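Walavden student project, simulation workshop notebook
Door task, group two
2025-12-13

Purpose of the session: to review the doorway stage with the second-year group before the written reports are begun. The group is using the Villaseñor house model, which was adopted in April in place of the single-room model. All work was carried out in simulation on the two workstations at the Batley end of the laboratory. The physical platform was not required.

The task is divided into two parts, and the students are asked to report on them separately. The first concerns the handle: approach, closing of the fingers and release. The second concerns the passage of the body through the opening, with both arms held forward. Last year the parts were marked together, and it proved difficult to establish where a given attempt had gone wrong. The revised marking sheet allows one page for each.

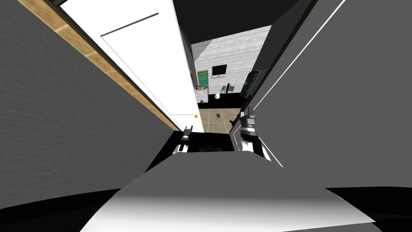 Abundio Bautista
Workshop Supervisor, Walavden Student Robotics Programme

The head view at the doorway remains the main point of discussion. The opening is narrow, and with both grippers forward a good part of the lower view is given over to the arms and the curve of the body. The green door and the wall monitor in the far room are small but clear, and two students proposed them as fixed marks for judging heading. This was agreed for the present. They should not be used for distance until the camera settings have been checked against the model file.

There is also a small dark object on the tiles of the far room. It is to stay where it is until the passage attempts have been recorded, so that all groups work from the same layout. Students who wish to move items must save a copy under their own group name and state the change in the report.

The log for the present batch holds 283 attempts. Of these, 23 were set aside because the start position had not been reset, and they are not to be included in any success figure. G. Trujillo has marked them in the shared sheet. The remaining entries still need to be divided between the handle and passage stages - the export script places both under one heading, and the students have been told to correct this before drawing any graphs.

Notes on the handle stage. The wrist view is more useful here than the head view, and it was agreed that reports should contain at least one of each. The knob is coarse in outline, and students are reminded that the drawn shape and the contact shape are held separately in the model. A finger may look close to a surface on screen while the contact record shows nothing. Any statement that the gripper has touched or held something must therefore be supported by the contact record, with the step number given.
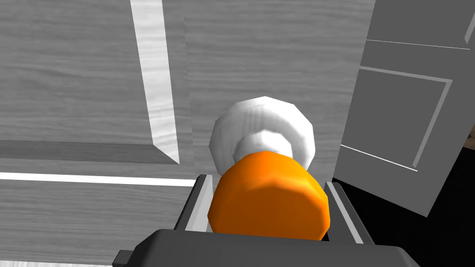 Wrist view at the knob, orange part between the two fingers. Handle stage, group two.

The question was raised whether the fingers should close further before the arm is turned. Opinion was divided. Mr Trujillo prefers a firm grip from the outset; my own view is that the approach angle should be settled first, with the closing distance left unchanged. Both methods will be tried, 11 attempts each, using the same start file. The group is to write down its expectation beforehand.

The Ulotia controller settings were left at their default values. One student had altered the wrist speed in a private copy and obtained quite different arm paths. The copy has been kept, but it does not form part of the batch.

Outstanding items:

Correct the headings in the export script (group two).
Check head camera settings against the model file (A. Bautista).
Confirm that the contact record is saved at every step. The longest file runs to 3,848 steps and should be examined first (G. Trujillo).
Add a line to the marking sheet for the start file name.
Draft reports to be placed in the group folder, handle stage first.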